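Lunch, fast

Ok quick one, I have 7 minutes before I need to be out the door. Sandwiches. Again. Had buns left from the Plorkico bakery and half a head of iceberg going sad in the drawer, so that settled that.

Order matters to me. Bun, meat, lettuce, then onion. Onion on top so I can yank it if it's too strong. My sister does onion first and shes wrong.

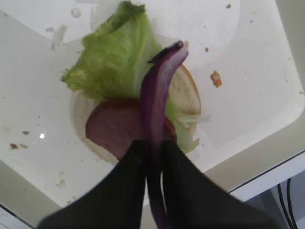
Red onion going on. Top bun comes last.

Mustard or no mustard? I go back and forth. Mayo makes the lettuce slide around and then you're eating it off your lap in the car. Ask me how I know.

More tommorow if I get a minute. Gotta run.

Comments

Tahmineh Salehi: Onion first! Your sister is right.

marnie_k: soak the onion in cold water, takes the bite out

Recent posts
Soup from the freezer, January edition
Cirkus popcorn, a rant
What I keep in the crisper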